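Last updated: April

Laundry and Tidying Assistant, part time

Lerier is hiring one person to sort, fold and put away clothes at our Girnon rooms. The job is 16 hours a week, mornings only, and pays $868 every two weeks.

You will:
- sort clothes by color and fabric before washing
- check each item for stains and set marked ones aside
- fold shirts, jeans and towels to our house pattern
- keep the floor, shelves and countertop clear at the end of the shift
- write down what went out and what came back

Shirts go on the long table. Jeans are folded in thirds and stacked with the waistband facing out. Whites and off-whites are kept apart from dark denim at every stage. 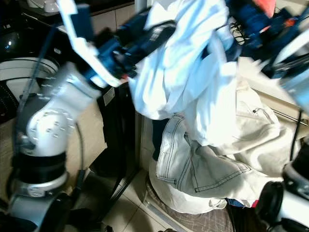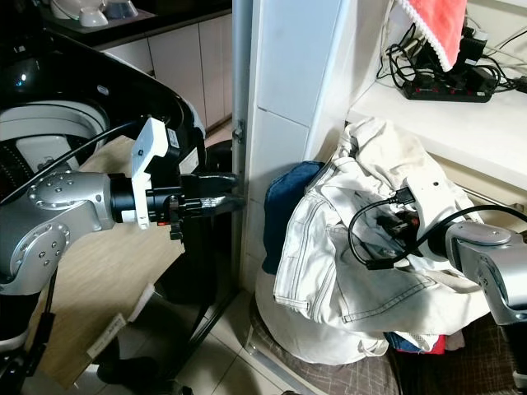
Clothes for sorting, with off-white jeans in both photos.

No experience is needed, but you should be able to stand for most of a shift and lift 40 pounds. We train you for the first two weeks at full pay. Please wear closed shoes, as the floor is tiled. Aprons and gloves are provided.

You will report to Mbali Cele, who sets the shifts. Parking is free behind the building.

To apply, send a short note with your work history and the mornings you can work to Séverine Poulain at the Lerier office. Put "Girnon laundry" in the subject line. A resume is fine but not required. We will call people in for a one-hour paid trial before making an offer.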